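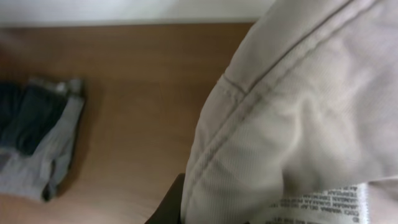
4. Sorting and loading the wash

Read section 3 before you start. The Tika must be level, with the water tap open and the drain hose clipped in place.

4.1 Before loading

1. Check the care label on each item. If the label is missing, wash the item on Delicate.
2. Empty all pockets. Coins and screws can pass through the drum holes and damage the pump.
3. Close zippers and hooks. Turn knitwear and printed shirts inside out.
4. Sort by color first — whites and pale beige in one pile, grays and darks in another.
5. Sort each pile again by weight. Heavy sweatshirts and thin shirts do not spin well together.

Note: Wash new dark items alone the first two times. 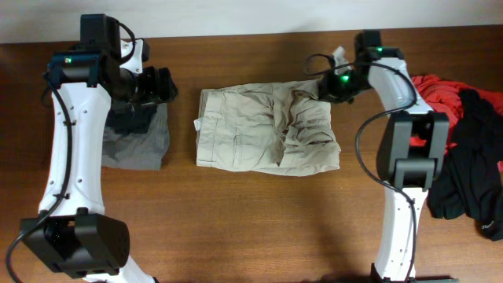 6. Shake out each item before it goes in the drum. Clothes loaded while still folded stay creased and may not rinse fully.
7. Fill the drum loosely. You should be able to fit your hand flat between the load and the top of the drum.

Caution: Do not press the load down to close the door. This can tear the door seal.

4.2 Adding detergent

1. Pull the drawer out until it stops.
2. Pour liquid detergent into the left compartment, up to the lower line. Use the upper line only for heavily soiled loads.
3. Pour softener into the small middle compartment. Do not go past the bar.
4. Push the drawer in until it clicks.

If you use powder, lift out the plastic flap first and store it. The flap is for liquid only. Replacement flaps are part 588 and can be ordered from the Eskildsen parts desk in Nendham.

4.3 Choosing a program

1. Turn the dial to the program you want. The display shows the temperature and the time left.
2. Press TEMP to change the temperature. Cottons starts at 40. Delicate stays cold and cannot be raised.
3. Press SPIN to lower the spin speed if needed.
4. Press and hold START for two seconds.

Quick runs for 25 minutes and is meant for half loads. Mixed runs for 38 minutes. Cottons takes longer, and the time shown may change once the machine has weighed the load.

Note: The door stays locked for two minutes after the program ends. If it is still locked after that, see section 9.

4.4 After the wash

1. Take the clothes out as soon as the door unlocks.
2. Wipe the inside of the door seal with a dry cloth.
3. Leave the door and the drawer slightly open.

Warning: Keep children and pets away from the machine while the door is open. Look inside the drum before every wash.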